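3 Fliesenboden reinigen

Mit dem Flotora Bodenset wird selbst ein großer Raum schnell wieder schön!

1. Losen Staub und Krümel aufkehren, auch entlang der Fugen.
2. 100 ml Konzentrat in den Eimer geben und mit lauwarmem Wasser bis zur Markierung auffüllen.
3. Den Bezug gut auswringen und in langen Bahnen zur Tür hin wischen. 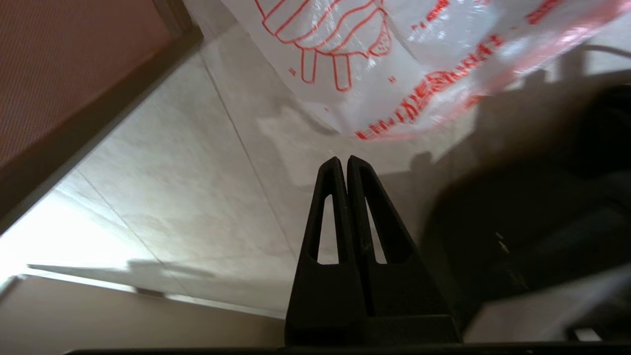 4. Klares Wasser holen und noch einmal nachwischen. Der Schritt lohnt sich wirklich, gerade bei hellgrauen Fliesen!

Hinweis: Eine Füllung reicht für rund 66 m².

Vorsicht: Möbelteile aus Holz nicht nass abwischen. Frisch gewischte Fliesen sind rutschig.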